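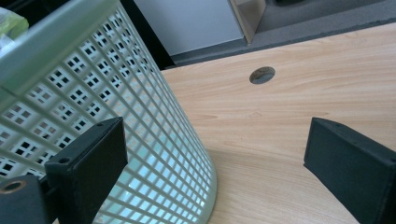
About Leltus

Leltus writes and checks working rules for small robots in ordinary rooms: offices, school labs, shared workshops. We started because we had read too many safety binders that were plainly written for a fenced factory cell and then handed to people working at a desk.

We are not great believers in certificates. A badge on a web page tells you that somebody paid for a badge. When a client shows us one, we ask for the test log, and fairly often there is no test log. One 63-page manual we were sent last December mentioned the stop button twice, and gave it a different location each time.

What we do is dull. We sit with the people who run the machine, write down what they do, and compare it with what the rules say they do. Then we cut. Our house rulebook, Fevness, has 28 rules. It used to have 72. Most of the ones we dropped could not be checked by anyone in the room, and a few contradicted each other.

Some of what is left:

Log failed grasps the same way you log good ones.
Say who may change the speed limit, and write it on the machine.
Do not call a task "solved" after a demo.
Recheck finger screws at the start of every shift.

We have two long-running clients, Britard and Baysal. They disagree with us about plenty, including the screw rule, which Baysal thinks is fussy. It stays in for now.

We don't sell robots, take commissions from people who do, or promise that following Fevness will make your work safe. If another firm promises you that, ask them how they measured it.

For a copy of the current rules, write to the office. Old versions are available too, mistakes included.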